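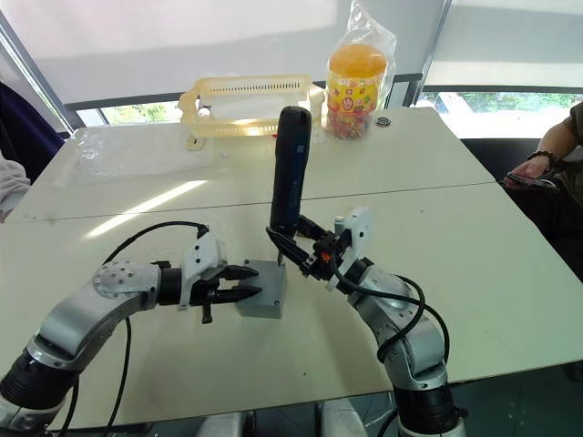 Figure 5.1 A small grey rectangular block on a white tabletop.

Chapter 5
Density of Solids

5.1 Mass, volume and density

The density of a body is its mass divided by its volume. In symbols,

density = mass / volume

The SI unit is the kilogram per cubic metre (kg/m³). The gram per cubic centimetre (g/cm³) is also in common use, and 1 g/cm³ is equal to 1000 kg/m³. Both units appear in this chapter. Students should write the unit beside every value, including values in the middle of a calculation.

Density belongs to the material, provided the material is the same throughout. If a uniform bar is sawn in half, each half has half the mass and half the volume of the whole, and the quotient is unchanged. Many building materials are not uniform in this sense. Brick, concrete and most kinds of stone contain pores, and two figures are then needed. Bulk density is found from the whole volume of the piece, with the pores counted as part of it. True density is found from the solid matter alone and is never smaller than the bulk density.

5.2 Regular shapes

The volume of a rectangular block is the product of its length, width and height. Each dimension should be measured in at least 2 places, as opposite faces are seldom exactly parallel, and the mean taken. The mass is found on a balance that has been set to zero with the pan empty.

Worked example 5.1
A block of dark stone from the Trukilano quarry has a mass of 404 g. Its volume, found from the mean dimensions, is 140.1 cm³. Find its bulk density in kg/m³.

404 g / 140.1 cm³ = 2.88 g/cm³ = 2880 kg/m³

The result is given to three significant figures to match the mass. The quarry's own record for the same bed, taken from a much larger sample, is 2883 kg/m³. The two values agree within the limits of the measurement.

5.3 Irregular shapes

A rough lump cannot be measured with a rule. Its volume is found by lowering it on a thin thread into a can filled to the spout and collecting the water that runs over. Porous samples are first sealed with a thin coat of wax, whose volume must be subtracted. The sandstones of the Kurup beds take up water quickly and give a bulk density that is too high if the wax is left out.

The sources of error in each method are treated in Section 5.4. Section 5.5 applies the results to the loads on the piers of the Uvurell viaduct, and Table 5.2 lists the bulk densities needed for the exercises.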